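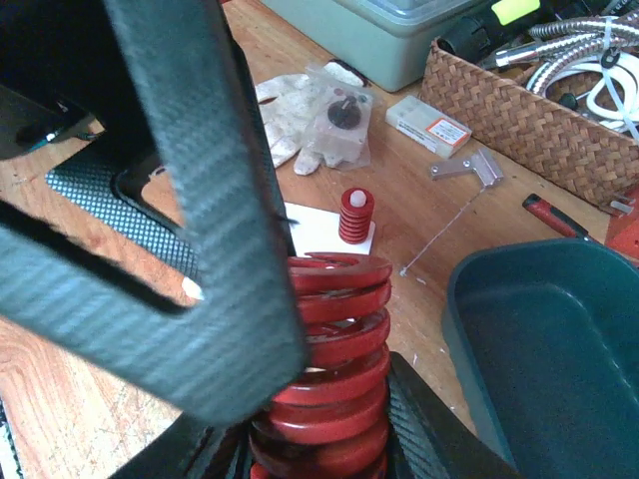 Celtum has opened a spring and small parts bench at its Raddale repair center, where customers may bring worn components from household and garden equipment to be matched and replaced. Coil springs are among the parts most often requested, and they differ widely in size. The two red springs in the picture, one large and scuffed along its coils, the other much smaller and fitted with a round white cap, give an idea of the range. Small components are kept in clear plastic bags until they are needed, and white cotton work gloves are provided at the bench.

The service covers 118 types of spring, along with knobs, caps and simple fittings. Customers are asked to bring the old part with them, even when it is broken, together with the make and age of the equipment it came from. Parts that cannot be matched at the bench will be ordered through Mazurek, the center's supplier, and held at the front desk for 20 days.

"Many good machines are thrown away for want of one small part," said Lucyna Jakubowski, director of Celtum. "We want people in Raddale to have somewhere to take them."

The bench is managed by Szymon Wróbel and is open during the center's normal hours until the end of May. There is no charge for matching a part. Fitting is available for a fee, with a limit of two items per visit.

Inquiries may be directed to Teresa Ziółkowski at the Celtum front desk.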